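The kitchen that never gets dirty

Chiyo Nishimura
Aug 20, 2020 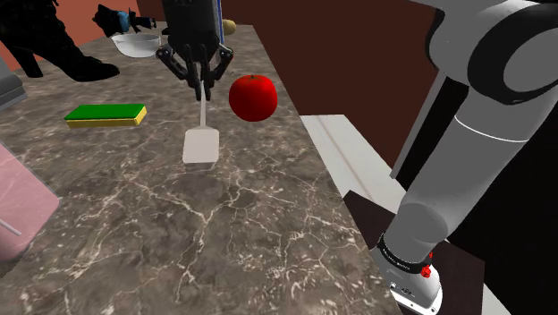
The spatula task in our simulator, with apple and sponge for company.

I have belonged to a shared workshop long enough to be suspicious of any project that produces no sawdust. Since March a few of us there have been building a robot arm setup we call Bolus, and the question I get from other members is when it will cook something. My answer is that I doubt it ever will, and that the simulator is a large part of why.

I should say that I built half of that simulated kitchen. The marble took me an evening. I was proud of the veins. Then I went home and looked at my own worktop, which has a burn mark, a dip by the sink and a film of something I would rather not discuss, and I wondered what exactly we were teaching the thing.

Our log for the spatula task has 1069 attempts in it. People at the workshop hear that number and nod as if it were mileage. But each attempt starts from a clean reset, with a handle of the thickness I typed in and friction I more or less guessed. Move the spatula a little and the machine copes, fine. Coat the handle in butter and I don't know, as there is no butter in the software.

The usual defence is that simulation is cheap. Is it? We spent 57 pounds on a second-hand graphics card and far more evenings than that on a bug where the sponge sank into the counter. In the same time Esari, the woodturning group on the next bench, made 20 bowls. They are plain bowls and you can eat out of them.

I am not against practising in software. It saves fingers, and it saves the spatula. What I object to is the way a good result on the screen gets passed round as if it had happened in a room. We did it ourselves at the last open evening - showed the rendering, let people clap, and mumbled the word "simulated" afterwards.

My proposal is dull. For every week spent in the simulator, spend five evenings with a real handle, a real sponge and bad lighting, and write down what goes wrong. I have put this to the group twice. So far we have a nicer apple.

3 comments | 20 shares

ogura_bench: The butter point is fair but you can randomise friction. We do and it helped a lot.

Visiven: Five evenings a week? Who has five evenings a week?

T. from the lathe: Thanks for the mention. Bowls still for sale.

Contact | Copyright 2020 Chiyo Nishimura | Back to top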